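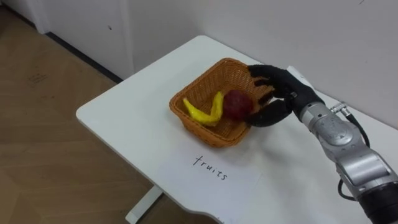
Gukstead, January

So we're on to fruit! Last month was all cups, and I was thoroughly sick of cups, so a toy banana in a wicker basket feels like a holiday.

The job is to collect enough good examples of the hand working in and around the basket that the model can have a go by itself. We do them in batches of 10, then stop, move the fruit a bit, nudge the basket and start the next lot. I steer, Gianni Testa watches the recordings come in and shouts if a joint reading looks daft (he has very high standards and a very loud voice).

The red one is my nemesis. When it's tucked up against the side of the basket there's hardly any room for the fingers, and coming in over the rim I keep wanting to rush. Any run where I dither gets marked down, and if I knock the basket it goes in a separate folder. Gianni wants to keep those for later. I'd happily bin them, but it's his disk space.

I wrote the "fruits" label myself, and yes, it slopes. The plan is to have a few sorting baskets eventually, each with its own bit of paper, and I've been told my handwriting counts as useful variety. I'm choosing to take that as a compliment.

We got through 6 batches before lunch, and I redid 3 of them after changing my mind about how far the fingers should curl. Vegetables next, if somebody remembers to order them.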